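Category: Shared Workspaces / Table and Shelf Policy
Reading time: 3 min

Topic: Items left on the raised section of the craft table

isikova_desk wrote:
Members are reminded that the raised section at the back of the paper-folding table is reserved for paper stock. Food and drinks are to be stored in the Tovel cabinet. This rule has applied since July.

M. Stępień wrote:
I respectfully disagree with the second point. Sessions last about three hours, and the cabinet is at the far end of Room 28. A closed bottle presents no risk to the paper.

holub32 wrote:
A closed bottle, perhaps. Snack bags are a different matter – grease marks cannot be removed from colored sheets, and we discarded part of the last Etano order for that reason.

S. Jurčo wrote:

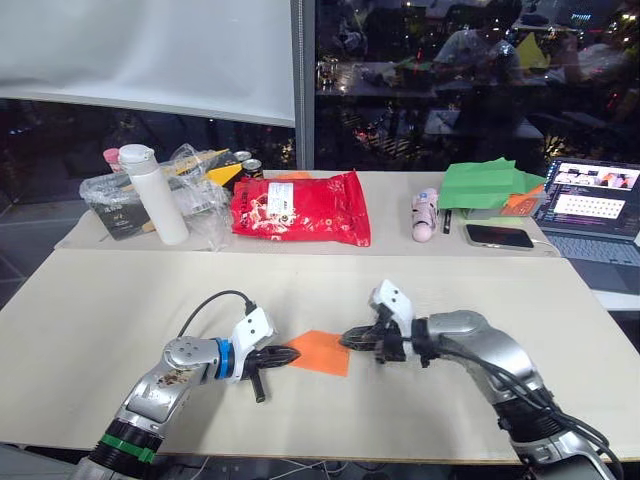 Back section of the table, with green sheets and snacks; orange sheet in the work area.

isikova_desk wrote:
Thank you. The green sheets should be moved to the paper drawer. The owner of the smartphone is asked to collect it from the table.

M. Stępień wrote:
The cans and the red bag can go to the cabinet. I maintain that water should be permitted, and I request that the rule be amended accordingly.

holub32 wrote:
I would support that for water only. Markers should also have a fixed place.

Related topics
Ordering colored paper: minimum quantities
Cabinet keys, Room 28
Lost and found procedure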